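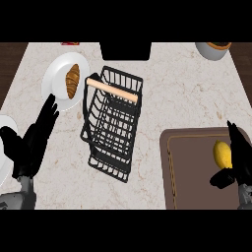 Kendra Carrier gave up her car in March, and most of our talk was about buses. She lives in Plaven and works 21 miles away, in the offices at Skelard.

"I'd driven that road for years and couldn't have told you what was on it," she said. "Now I know every stop."

The 437 takes her as far as the hospital, where she changes. The second bus is the weak point. If the first runs late she misses it, and the next one is an hour behind. She has asked the company to hold it for five minutes – so far without a reply.

Money was part of the decision. Her last repair bill came to more than £254, and the insurance was due the same month.

"I sat down with the figures and that was that," she said. "I do miss it on Sundays, when there's no bus at all."

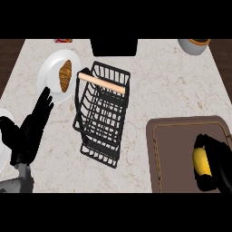 Ivone Barbosa, on the same route, told me that the evening service worries her more, and that she has twice walked home from the hospital in the dark. Carrier has done it once. She now keeps a torch in her bag and the number of a taxi firm in her phone.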